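Gokard – gripper technician needed, start soon (fault work, Drumell site)

Short version: our grippers have started letting go of things when they shouldn't, and we need one more pair of hands to find out why.
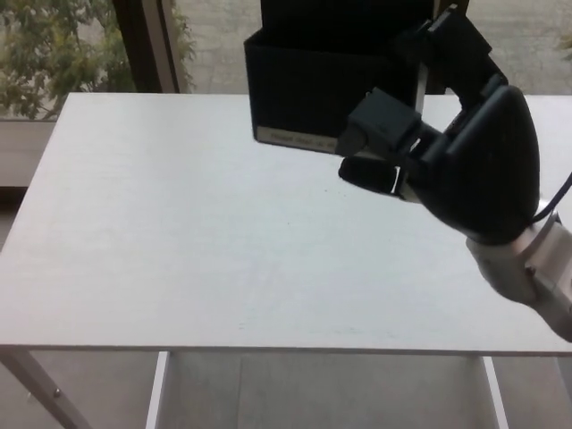 The fault came up in November. Arm reaches out over the table, closes on the bin, lifts, and then the fingers open by themselves. No error on the screen, no stop. Second time it happened Mahtab Parsa had her hand under it. Bruised knuckle, nothing broken, but we shut down both arms the same afternoon and they only run now with the guard rules on (slow speed, one person at the stop button, nobody reaching in).

What we know so far: 55 drops in 1,110 lifts. Mostly after lunch. Could be the cable, could be the finger joints, could be the controller losing it's place. Bijan Zarei has ruled out the power supply. We think.

What you'd do
Run lifts and log every one. Yes all of them
Open up grippers, check joints, screws, cable runs, put them back together
Swap parts one at a time and rerun
Write up what you find so Floarea Nedelcu can take it to the supplier, Ostapchuk
Help rewrite the lockout steps – the old ones are two pages and no one read them

What you need
2 years fixing machines of some kind. Robots nice, packing lines or printers fine too
OK with small screws and a multimeter
Patient with faults that come and go
Will hit the stop button without asking anyone first. We mean this

Degree not needed. Some Python would help with the logs, Bahman can show you teh rest.

Pay is $900 a week, six months, maybe longer depending what we find. Days, 8:00 to 4:30. On site only, the arms can't come to you. Steel toes and safety glasses supplied.

To apply: one page about you plus a few lines on a fault you chased down, including one you got wrong if you have it. Leave it at the front desk marked for Ghizlane Zerouali or use the form on our jobs page. No cover letter. Interviews are an hour, half of that at the bench with a gripper in pieces.

Already applied in the fall? Apply again please, we lost some of those.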